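WHY I STILL RUN FOR THE CLUB THAT TAUGHT ME
Mirela Furtado looks back on a life in middle-distance running
12/7/12

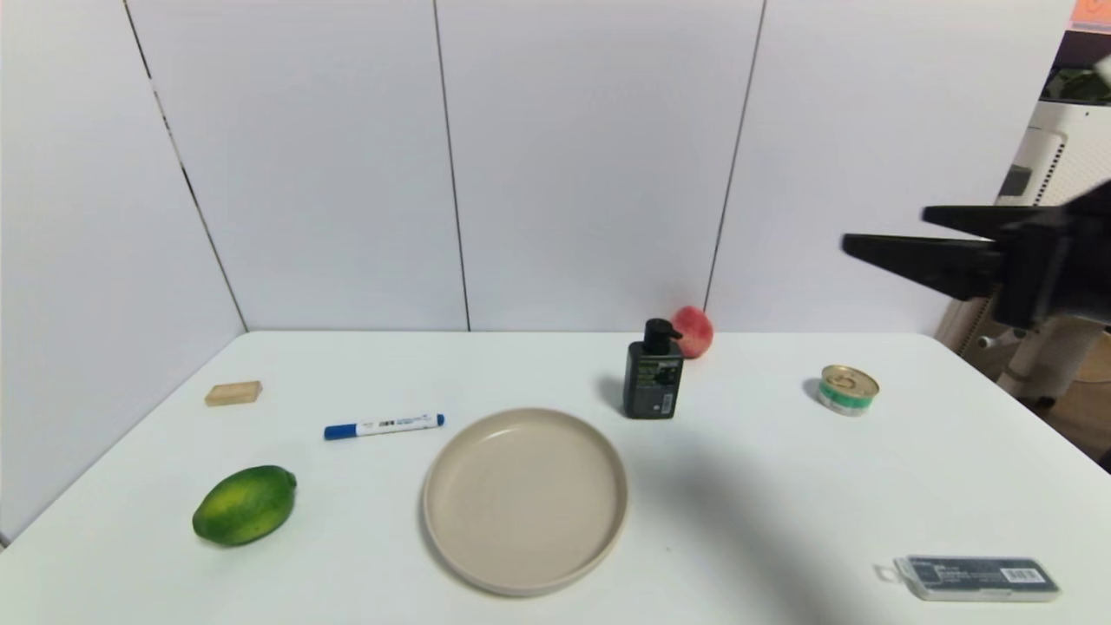 A slow start at Ochoa

Mirela Furtado pours the tea before she will talk about running, and she goes on pouring it long after I have said I've had plenty. She was ten when an aunt took her along to the track at Ochoa, and she remembers the evening chiefly for her shoes, which belonged to a cousin and were a size too big.

"I came last in everything," she says, laughing. "The 100 metres, the long jump, all of it. But Janaína Leite was coaching then, and she walked over and asked if I'd like to go round again, slowly this time. So I went round again, and then again after that, and I think my aunt had to come and fetch me in the end!"

Leite coached her for the whole of her time as a junior, and the two still speak on the phone most weeks, usually about other people's races. "She has never once told me I ran well," says Furtado. "She says, 'You ran your race,' and you have to work out from her voice what she means by it."

The relay years

The part of her career she likes best to talk about (and we did talk about it, right through a second pot) is the 4 x 400 at the Trakine meeting. Furtado ran the third leg. The team had a bad changeover in the heat and went into the final in the outside lane, with hardly anyone expecting much of them.

"I can't tell you a thing about the running itself," she says. "I remember the baton being sticky, and I remember Janaína's hat in the stand, this awful green hat, and then somebody was hugging me. We were second. My mother thought we'd won and I let her think so until supper."

She still has her number from that day, 3654, folded inside a book of road maps. Her medals are at her brother's in Londier, and she keeps meaning to collect them.

Back to the track

These days she helps with the under-twelves at Lindetti, and she runs with the veterans when her knee allows it. In October she hopes to enter the club's road race, though she would like it known that she has promised nothing.

"The little ones ask me if I was famous," she says. "I tell them I was quite quick on a dry day. Then they want to race me, and I'm afraid I do let them. Well, most of them."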